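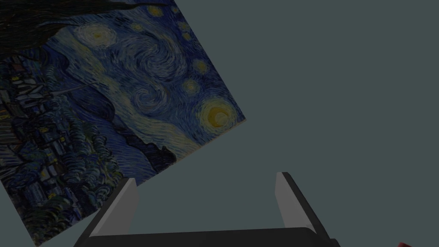
Picture hanging

Picture hanging is the practice of fixing framed or mounted images to a wall, at a height and angle the household can agree on. It is usually taken for a ten-minute job. The second trip to the hardware store is traditional.

History

Before the nail-and-hope method took over, many houses used a picture rail, a wooden molding set high on the wall. Hooks sat over the molding and cords ran down from them, so a picture could be moved without leaving a hole. Later builders left the rail out, and filler has sold well ever since.

Height and level

Guides disagree on height. The Stotden handbook tells readers to put the middle of the picture at eye level but does not say whose eyes. A picture hung from one point will tilt when a door slams, a truck passes or a relative dusts. Two hooks set apart hold it better, provided they are level with each other, a condition that has ended many afternoons.

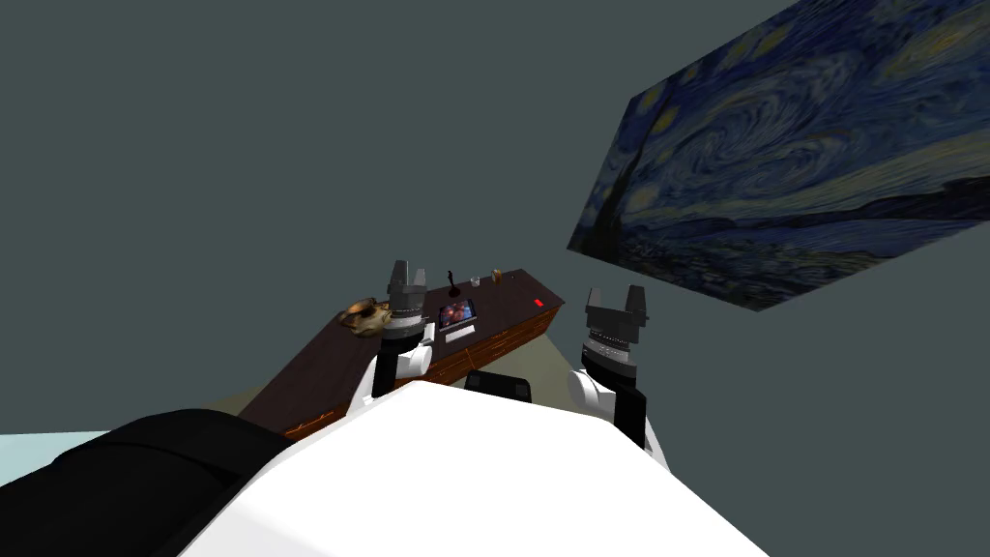
A reproduction of The Starry Night on a grey wall, with a long desk in front.

Hardware

Plain nails suit light frames. Heavier ones need a screw in a stud or an anchor made for hollow walls. The Tivevow hook, sold in packs of 100, has 3 small pins and leaves marks that landlords are said not to notice. Landlords notice.

Clocks and other objects

Wall clocks follow the same rules as pictures, with one difference: a crooked clock is also read as wrong. Most hang from a single keyhole slot, which must be found by feel, with the arms raised, behind the thing one is holding.

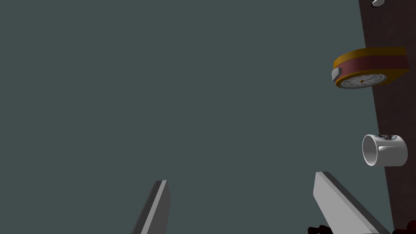
Sânziana Dinu objects to the whole idea of a correct height, arguing in a letter to the Buzatu household quarterly that a picture should go wherever the last hole already is — a rule she says has served her through 300 moves of the same mirror.

See also: Spirit level; Plaster repair; Picture rail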